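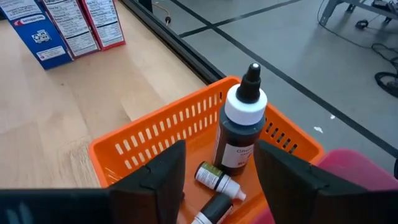
Wood glue trials, second go (Saturday, still May)

Right, picking this up where I left it because my last page on it is unreadable (tea). The question is the same as before: does the Gredum glue hold as well as the Boltex on end grain, and is it worth switching for the stool class? Ayodele thinks yes, Fatima thinks I'm overdoing it, and I just want to stop scraping squeeze-out off the bench for an hour every time we run the thing.

Cut 15 pairs of beech blocks, all from the same board this time. Last round I mixed boards like an idiot and the numbers wandered all over the place. Planed one face, left the ends straight off the saw, no sanding. Five pairs with Gredum, five with Boltex, and five with Boltex after a thin sizing coat on the end grain, which Oanh swears by. Clamped overnight in the back rack. I ran out of small clamps for the last two pairs and used the big sash ones with scrap in between, so treat those two with a bit of suspicion.

Broke them this morning on the lever rig. Readings are in newtons at the hook, so they only mean anything against each other!

Best plain Boltex: 1,106
Worst plain Boltex: 482
Best of the lot, sized Boltex: 3,954

I know. I thought I'd read the dial wrong on that last one, so I got Mirela to come over and look at it before I let the pointer go, and she read it the same. The block tore out a great flake of beech with it and the glue line itself was still whole. The other four sized ones all beat every plain one too, though none of them came close to that. Gredum sat in among the plain Boltex results, a bit more even, nothing dramatic. I've written the full set on the card inside the rig cupboard door.

So the sizing matters far more than the brand, which is annoying, as I've been arguing about brands with Ayodele for weeks.

How I did the size coat, before I forget: glue let down with water, two parts glue to one part water, stirred in a jam jar with a lolly stick. Brushed on the end grain, left ten minutes, brushed again where it had gone dull, then normal glue on top and straight into the clamps. The first one I did I left far too long (phone rang, it was the timber yard) and the coat had skinned over completely. I planed it off and started again. Didn't count that as a pair.

Things that bothered me:

The rig slips. The hook rides up the pin when the load gets high and you hear a little tick. I've wedged it with a bit of leather for now but it wants a proper collar. Abimbola, if you're reading this, you said you had some bar that would do?

The shed was cold when I glued up and it had warmed up a lot by the time the last set went in. I went Gredum first, then plain, then sized, so the sized ones had the best of it. Should have shuffled them. Next time I'll do one of each in turn.

Also the beech is quite fresh and I've no idea how damp it is. The meter is with Oanh, or at least it was on Thursday's list as being with Oanh.

Stool class: I'd say carry on with Boltex until the tub is empty, and teach everyone the size coat on the seat rails. It adds a quarter of an hour and they'll only be standing about waiting for clamps anyway. Fatima wants to try it on the oak offcuts before we tell people to do it, fair enough, oak is a different animal and I haven't touched it yet.

To do before next round:
Get the meter back
Collar for the hook
Six more small clamps (the Claso ones, the cheap ones bend)
Cut oak blocks, same size as the beech
Label the jam jar, somebody nearly rinsed it

Broken blocks are in the crate under the window. Please don't burn them yet, I want to look at the torn faces again on Monday with the good lamp.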